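Benchtop Automation Forum > Budget and Buying
Thread: Second two-arm cell, or fix up the first one?

pelletjockey
We sort and stack returned household plastics, mostly wastebaskets and bins. One cell has two arms on a shared rail. My boss found money in the October budget and wants to know if we should buy another. I have two quotes. Itberg wants a full replacement of everything, down to the table. Okitz will sell us grippers and cables only, at $619 a side. My own plan is to spend nothing and look busy.

Typical job, so you know what we're asking of it:

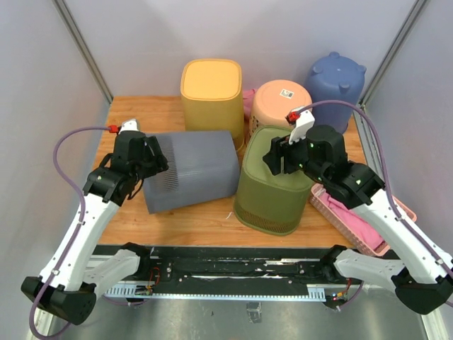
Replies: Grippers and End Tooling

mudflap_ray
Buy the grippers. You have a bin on its side, bins upside down and a basket with cloth in it, and you want one pair of jaws to be good at all of it. I wouldn't be.

quietcog
Disagree with Ray, as is tradition. Jaws are fine for thin rims. I'd put the money into cable routing. Those purple cables make a big loop off the gripper and then hang down the forearm. Price a spare set before you price anything with a brochure.

mudflap_ray
Cables are $40. He asked about a budget, not lunch.

quietcog
Cables are $40 until one snags during a shift. Ask me about last spring.

pelletjockey
Please don't ask him about last spring.

Second one, same table, for the people who PM'd me about reach:

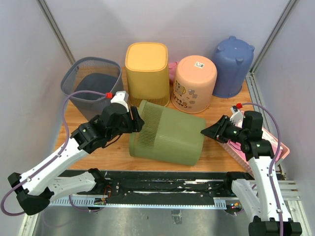

Green wastebasket on its side, one gripper toward each end.

tallow
OK, that helps. With the bins lined up along the back like that, my worry is elbow room. The right arm is already reaching across the pink basket. A second cell doesn't fix a crowded table, it gives you two crowded tables. Get a deeper one.

pelletjockey
Itberg's table is deeper. Itberg's table is also most of Itberg's quote.

fitz_and_sons
We got ours from Fitzgerald for $700, delivered. Bolts were in a different box that came two weeks later, but the table was flat.

mudflap_ray
Still grippers.

tallow
Has anyone run the Prernero rail? The front rail in those pics has some scuffs on it and I'd want a line in the budget for that too.

quietcog
Scuffs are cosmetic. I ran a Prernero for a year. It was a rail. Things slid on it.

pelletjockey
Putting in for the $700 table and a spare cable for each arm. Grippers go on the wish list, sorry Ray. Boss wants it by 4 pm, so if anyone has a lead time from Fitzgerald that includes the bolts, post it now.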